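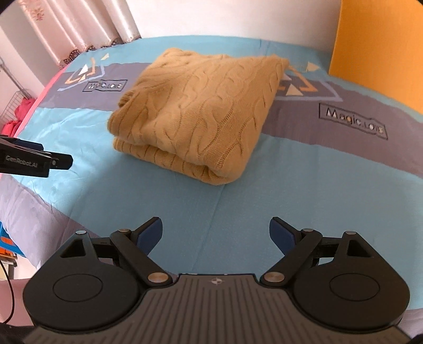

Tagged: Knitting, Wool, Secondhand

1/ I've been buying thrift store sweaters and unraveling them for yarn for a few years now. People keep asking how I pick them, so I'm putting it all in one thread.

2/ Look at the side seams first. Turn the sweater inside out. If the seam looks like a little chain or braid running up between two finished edges, the pieces were knit to shape and you can take it apart in long lengths.

3/ If the seam is serged (zigzag thread over a raw edge), put it back. The fabric was cut, so every row is its own short strand. I bought one of these in my first month and ended up with a bag of yarn pieces, none longer than my arm span.

4/ Read the fiber label. Wool, cotton, alpaca and blends of those are all fine. Acrylic works too but I don't pay much for it. If the label has been cut out I pull a bit of fuzz from inside and do a burn test at home, over the sink. Wool smells like burned hair and goes out on its own. Acrylic melts into a hard bead.

5/ Check for felting. Stretch a patch between your thumbs. You should see separate stitches. If it has gone thick and blurry, someone ran it through a hot wash and it won't come apart.

6/ Cables are fine to unravel. They look complicated but it's one strand going back and forth like anything else. They also eat a lot of yarn, so you get more out of a cabled sweater than a plain one of the same size.

7/ Color work is where I'd be careful. Stripes are OK if they're wide. All-over patterns leave you with a lot of ends to join.

8/ Order I take them apart: neckband, then side and underarm seams, then sleeves off at the shoulder, then shoulders. I use a seam ripper and good light. Most pieces unravel from the top down, because that's where the bind-off usually is.

9/ If it sticks at the start, you're probably at the cast-on end. Go to the other end and try again. This has cost me whole evenings.

10/ Wind it straight onto something big. I use the back of a dining chair. Tie the skein in four places with scrap cotton, loosely.

11/ It will look like instant noodles. Soak it in lukewarm water with a drop of dish soap for 20 minutes, squeeze, and hang it in the shower. No weights on wool, just let it hang.

12/ Weigh it once it's dry and write the weight on a tag. I keep a notebook too. So far this year I've done 9 sweaters and kept 43 skeins. The best was a gray men's cardigan from the church sale in Clurness that cost four dollars.

13/ Moths: anything wool goes in a sealed bag in the freezer before it goes near my stash. I leave it in for a week.

14/ Last thing. If a sweater is in good shape and fits somebody, leave it alone or give it away. I go for the ones with a hole in the elbow or a stain down the front.

15/ I'll do a separate thread on working out the gauge of mystery yarn. It needs a chart and I haven't drawn it yet.

Comments (4)

galadwood_fiber
Does the chair trick work with laceweight? Mine keeps slipping down the back.

Torben Lammers
My mother did this with all our school sweaters. She used the steam from a kettle instead of soaking. Same result but you need thick gloves.

purlside48
I have one with a zipper sewn in. Do you take that out first or last?

tess_knits
Number 9, yes. I thought I had a bad sweater and threw it out.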